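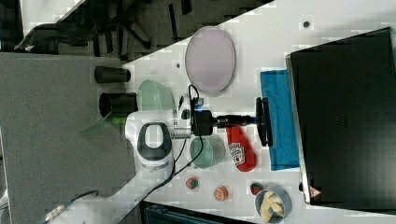
My grandmother owned 18 dish towels, and I know this because when she moved out of the house on MacLeod Street she made me write them down. She was the sort of woman who wanted a list of everything, down to the pie tins, and I was the grandchild with the neatest handwriting. Most of those towels were older than I was. A few had been flour sacks once, and you could still make out a bit of lettering if you held them up to the kitchen window.

I have been thinking about that list lately because I have come around to an opinion, and at my age I don't get many new ones. I think we ought to go back to cloth. I mean for spills, for faces, for wrapping up the heel of the bread, for blowing our noses when the ragweed comes in. I know how that sounds. My daughter made a face at the handkerchief part and she is welcome to it.

When I was first married we lived in Grendia, in two rooms over a hardware store, and paper towels were something you bought for company. I would set the roll out on the counter the way other people set out flowers. Then the children came, and the roll stopped being special and turned into something I pulled at all day long without looking. Milk on the floor, pull. Jelly on the chair, pull. One winter I sat down with the grocery receipts, trying to see where the money went, and there it was. I'd have been ashamed to tell my grandmother, who could get a whole year out of a rag and then wash the car with it.

Now, I am not going to scold anybody about trees. There are people who do that much better than I can, and I have noticed that being scolded mostly makes me want to go out and buy a bigger roll. What I want to say is smaller. Cloth is nicer. It is nicer in the hand, it soaks up more, and it doesn't fall to pieces halfway through the job and leave little white crumbs on the stove. A soft old towel that has been through the wash a few hundred times is one of the real pleasures of a kitchen, and you can't buy one. You have to make it yourself by using it – which takes years, I'm afraid.

The argument I always hear is the laundry. My neighbor from the Huvlow side of the hill raised it just last month over the fence, and she has four boys, so I listened. But I'd gently say that the laundry is there already. A dozen small cloths go in with the bath towels and take up about as much room as a pair of jeans. I keep a bucket under the sink with a lid on it, and when the bucket is full, that's a load. As for folding, I like it. I do it in the evening with the radio going, in thirds and then in half, the way I was taught, and if somebody puts them away in a wad I go back later and fix it. I suppose that's a fault.

The other argument is germs, and I'll grant that one its due. I don't use the good cloths on raw chicken. I keep a roll in the pantry for that and for whatever the cat leaves behind, and it lasts me from Easter well into the summer. You don't have to be strict to be better off.

If you want to begin, please don't order a matching set. The church sale in Clustby has a table of linens every March, and I came home from the last one with a bag so full I had to hold it in both arms. Some were stained, and one had a calendar printed on it from a year I'd just as soon forget – it does beautifully on the windows. Old T-shirts will do, too, and flannel pajamas, and the bath towel the dog chewed.

I still have five from the MacLeod Street list. There's a blue-striped one I won't let anybody use on the floor, and it has a hole now near the hem that I keep meaning to darn. It's on the oven door this morning, drying.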